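Thread: notes on teleoperating a humanoid for basket pick-and-place. Posting these while they're fresh. 24 Nov 2025

1/ Task: walk up to a round table, take a plastic basket by both sides, lift, step back, hold. Controlled by remote the whole way, one operator in a headset. Project name is Skerum. Training set so far: 1,016 episodes, of which 178 were thrown out.

2/ Most of the 178 were bad starts. The operator begins moving before the robot has settled in its stance, the first second of data is all sway, and the policy learns to sway. Fix: hold still for 2 seconds, then go. Boring, works.

3/ Head pitch matters more than I expected. The operator wants to look at the basket. The policy also needs to know where the feet are relative to the table. You don't get both at full quality from one head camera, so pick a pitch and write it down.

4/ With the head pitched well down you get both feet, the near rim of the table and most of one hand. The basket ends up at the top of the view and runs out of it. Fine for the approach, poor for the grasp.
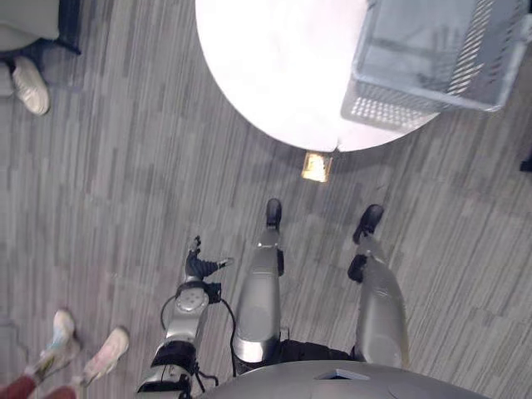 5/ Hands. Start with the fingers spread. If the operator starts from a fist, the retargeting has to open the hand during the reach, and the thumb lags. We lost a dozen episodes to a thumb landing on top of the basket rim.

6/ Perforated baskets are harder than solid ones. Fingertips catch in the slots on release. Operators learn to back the fingers straight out before lifting the hand away. The policy copies this if every operator does it. It does not copy it if only half of them do.

7/ Cables. Check the loop at the wrist at full reach, both directions, before recording. Slack that looks fine with the arm down can pull tight across the body.

8/ Latency. Our link was fine for arms and annoying for feet. Operators overshoot the last step, then shuffle back. We ended up cutting walking into its own segment with its own label – Clolia (our logging tool) lets you mark the boundary with a foot pedal.

9/ Spotters. Stand beside the robot, outside arm's reach, same place each time if you can. If shoes are in view in every training episode and missing at test time, you have changed the input. We now vary the spotter position on purpose, every 12 episodes.

10/ Still open: whether to add a wrist camera for the grasp or let the operator nod the head mid-task. Nodding is cheaper. It also blurs the image right when you need it. Trying both next, results in April.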